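Gripper sessions back on after cable fault

If you came by the sink area in June and wondered why everything had gone so quiet, well, we had a bit of a scare! One of our hand-held grippers on the Grirnero project started closing by itself, four times in one afternoon, and the last time it nipped a finger (a red mark, nothing worse, but still). We stopped right there and pulled all 17 units off the floor until we knew what was going on.

My money was on the software. I was wrong, and I've been hearing about it ever since. The trouble was in the cable, right where it enters the grip. After over 3,000 open-and-close cycles the strain relief had worn through, and a hard twist of the wrist was enough to send a bad signal to the jaws. 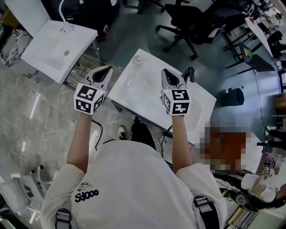
Plomach Robotics, Hand Tools Team

We're recording at the basins again, one gripper in each hand, and sink work is just the kind of reaching and turning that's hard on a cable. Ortner, our cable supplier, is making us a softer sleeve. For now, please check both cables before you put the harness on, and if a jaw moves when you didn't ask it to, set the gripper down and unplug it. Don't try to finish the take!

The Daren units use a different connector and aren't affected. Spare cables are in the top drawer by the charging shelf, and worn ones go in the bag next to them so I can cut them open and have a look.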